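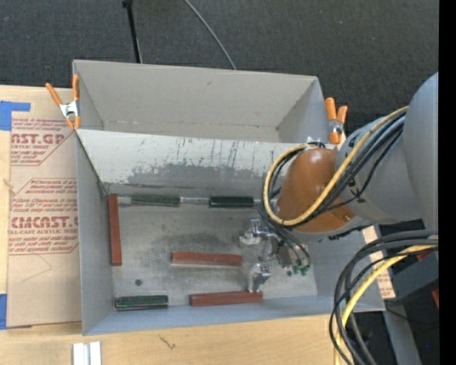 The Huken two-compartment box with the larger blocks in the front part

Review: Huken sorting box with divider, gray
Posted August 29, 2025

I bought this box in October of last year, together with the block set from Miro, and I have used it on most working days after that. I paid 42 euros for it in the shop in Fernimmont. The blocks were sold separately.

The box is open on the top and divided along its length into 2 compartments. The back one is narrow at the bottom, the front one is much larger. I keep the blocks in the front and move them to the back when I am sorting by color. For the green blocks this works well. The reddish-brown ones are longer, and I must put them in one by one, otherwise they lie across each other and I have to begin again.

What I like most is the sloping divider. A block that touches it slides down to the floor of the compartment and does not stay hanging on the edge. My previous box, a Hứa, had a straight wall in the middle and small parts were always standing against it. The Hứa was lighter to carry, I must say.

Now the less good side. The surface takes marks very easily. On my box the lower half of the divider has a big dark scuffed area, and there are thin scratches going up and down. The floor of the front compartment is also full of smudges. I tried with soap and a soft cloth for a long time, and the smudges became a little lighter but the scratches of course stayed. If you want a box which looks new after one year, please choose another one.

The seam at the bottom of the back compartment collects dust. I clean it with an old toothbrush.

There is no lid, and the shop told me that Huken does not make one for this size. It is a pity, I would pay for it.

Good: the divider, the size of the front part, it stands steady on my table
Not good: scratches, no lid, dust in the seam

I give it four stars of five. I would buy it again for work, but not as a gift.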